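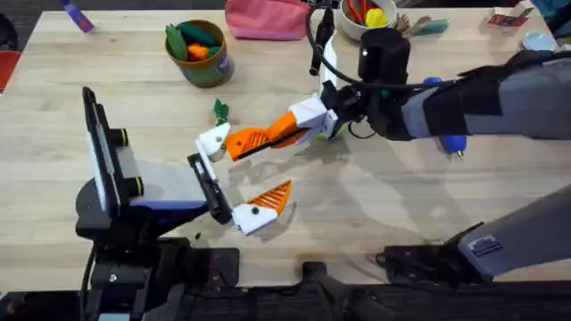

Hirberg Opens New Hose and Fitting Test Lab in Durnusia

15 February 2023

Good news for anyone who has ever stood next to a machine with a burst hose and wondered what went wrong! Hirberg has opened its new hydraulic hose and fitting test lab in Durnusia, and the first outside customers are already sending in parts.

The lab takes up the ground floor of the company's Palacios building, where the old parts counter used to be. It has four impulse test stands, a burst chamber, a cold box for flex testing and a small cutting room where hoses can be sectioned and looked at under a microscope. The impulse stands are the big attraction. They pump oil through a hose in quick pressure pulses, over and over, while the hose is held in a bend, and that is much closer to what happens on a loader or a press than a single slow pressure check.

Until now, most shops in the region had to ship their samples out of state and wait. The usual wait was 62 days from drop-off to report. Hirberg says it can turn a standard impulse and burst package around in 18 days, and a plain burst test a good deal faster than that. For a repair shop with a customer's excavator sitting in the yard, that's a huge difference.

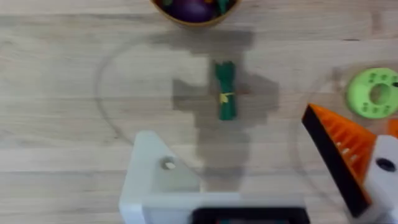

What kinds of hose can be sent in?
The lab accepts rubber and thermoplastic hose, with wire or textile reinforcement, in any size up to two inches inside diameter. Samples should come with the fittings already crimped on, the way they would be used on the machine.

The crimp is where a lot of the interest lies. Plenty of hose failures start at the fitting, where a crimp that is a hair too tight can damage the reinforcement and one that is a hair too loose lets the hose creep out under load. The lab measures every crimp before testing and again afterward, and the numbers go into the report next to the pressure curves. Customers also get their cut sections back in a labeled bag (a lovely touch for anyone who trains new technicians).

The opening project was a good one, too. Cunduto, which builds log splitters and small balers, sent in 34 hose assemblies made with two different crimp settings. Both sets met the rated burst pressure, but the impulse stands showed a clear gap between them, with the tighter setting starting to weep at the socket well before the other. Cunduto has since changed the setting on its assembly bench and plans to send a second batch with a new fitting style.

Oil choice is also part of the program. Customers can ask for the test to be run with their own fluid, including water glycol and the plant-based oils that more forestry crews are using these days. Samples are soaked in the fluid first, then tested, so swelling or hardening of the inner tube has a chance to show up.

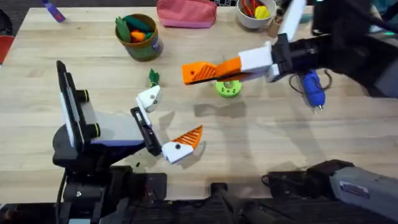

How much does a test cost?
A basic burst test is $400 per assembly, including the crimp measurements and a written report. Impulse testing is quoted by the job, based on the number of cycles and the fluid used.

Samples can be mailed or dropped off at the side entrance on the Palacios loading dock. Each one needs a tag with the hose type, fitting part number, crimp diameter and working pressure. Hoses that have been in service are welcome as long as they have been drained and capped at both ends.

An open house is set for July, with a live burst test behind the safety glass and a crimping demonstration in the cutting room. Shops that want to bring a failed hose along for a quick look are encouraged to do so, and there will be time at the microscope for everyone who signs up at the front desk.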